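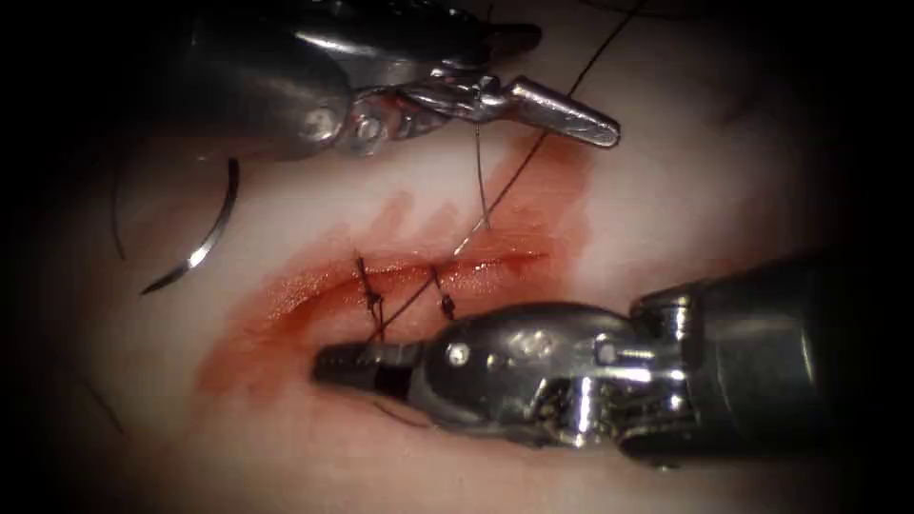

Sutura sobre tejido sintético con instrumental robótico.

Inicio Entradas Archivo Sobre el autor Contacto
Buscar en este blog Escriba aquí su búsqueda Buscar

El cronometraje electrónico llega a la regata de Oltarstead

19/08/2024

Tengo la satisfacción de comunicar a los lectores de este cuaderno que la regata de remo de Oltarstead, cuya primera edición se celebró en 1883, incorporará en su próxima convocatoria un sistema electrónico de cronometraje y seguimiento de embarcaciones. El acuerdo con la firma Onik quedó cerrado la semana pasada y me corresponde, como responsable de la mesa de tiempos, exponer en qué consiste y qué cambia para los clubes inscritos.

Hasta la fecha, los tiempos se han tomado a mano desde la torre de llegada, con cronómetros dobles y un juez de línea que canta la proa. El procedimiento es digno y ha servido con lealtad a varias generaciones de remeros. Presenta, sin embargo, dificultades conocidas. La torre queda a contraluz durante buena parte de la tarde, las series de cuatro con timonel suelen entrar muy agrupadas y la comunicación por radio con la salida sufre interrupciones cuando sopla viento del estuario. En la edición anterior se presentaron 2 reclamaciones en la misma final, y ambas hubieron de resolverse con la única referencia de las hojas manuscritas.

El nuevo sistema, denominado Zomameo, consta de una baliza que se fija en la cubierta de proa de cada bote, una antena en la línea de salida y otra en la de llegada. A ello se añade una cámara de línea, orientada en perpendicular al campo de regatas, cuya imagen prevalecerá sobre la baliza en caso de discrepancia. Quiero subrayar este último punto, que ha sido objeto de numerosas consultas: la baliza ofrece un tiempo provisional, útil para el público y para los entrenadores, mientras que el orden oficial de llegada lo determinará el juez a la vista de la imagen.

Las pruebas preliminares se realizaron en abril, con el agua alta y una corriente lateral poco favorable. Ye-ji Heo, ingeniera de Onik, dirigió la instalación y permaneció con nosotros durante toda la campaña de ensayos. Se efectuaron alrededor de 100 pasadas por la línea de llegada, con botes individuales, dobles y cuatros, a ritmos diversos. Los resultados fueron satisfactorios en las embarcaciones largas. En los individuales se apreció algún retraso en la lectura, atribuible a la posición de la baliza, demasiado próxima al agua. Se ha modificado el soporte y la pieza definitiva se monta ahora sobre la cubierta, sujeta con dos correas.

Rhona Sutherland, presidenta del jurado, ha solicitado que durante la primera temporada se mantengan los cronómetros manuales en paralelo. Comparto plenamente su criterio. Los jueces de la torre conservarán sus puestos y sus hojas, y al término de cada jornada se cotejarán ambas series de datos. El informe comparativo se pondrá a disposición de todos los clubes participantes.

En lo relativo a la organización práctica, ruego a los delegados que tomen nota de las siguientes disposiciones. Las balizas se recogerán en la caseta de embarque 30 minutos antes de la hora fijada para cada serie, previa entrega de la ficha de tripulación. El timonel, o en su defecto el proel, será responsable de comprobar que la luz verde permanece encendida en el momento de alinearse. La devolución se efectuará en el mismo pantalán de desembarque. Las tripulaciones que doblen prueba deberán devolver la baliza y retirar otra distinta, aun cuando compitan con el mismo bote. La pérdida del dispositivo por vuelco no comportará cargo alguno para el club.

Varios entrenadores han preguntado si podrán acceder a los datos de velocidad de sus propias tripulaciones. La respuesta es afirmativa, una vez publicada la clasificación de la serie. No se facilitarán en cambio los datos de terceros, salvo autorización escrita del club interesado. Tampoco se admitirá el uso de esta información como fundamento de una reclamación por invasión de calle, materia que sigue reservada al árbitro embarcado.

La financiación del proyecto procede del fondo de material de la regata y de una aportación de los astilleros Morrison, a quienes agradezco su generosidad y la cesión del cobertizo donde se guardan las antenas. Las cuotas de inscripción no experimentarán variación.

Queda pendiente la cuestión del marcador. El panel actual, de chapas numeradas, goza del afecto del público y no se prevé su retirada. Se estudia la colocación de una pantalla de dimensiones modestas junto al embarcadero, siempre que el suministro eléctrico de la orilla norte lo permita. El electricista ha visitado el lugar y estamos a la espera de su presupuesto.

Los clubes que deseen familiarizarse con el montaje de las balizas podrán hacerlo en las sesiones de entrenamiento abiertas, previa solicitud a la mesa de tiempos. Se recomienda acudir con el bote que vaya a emplearse en competición, dado que la curvatura de la cubierta varía de un constructor a otro y en ciertos modelos antiguos es necesario un suplemento de goma. Disponemos de varios suplementos en préstamo.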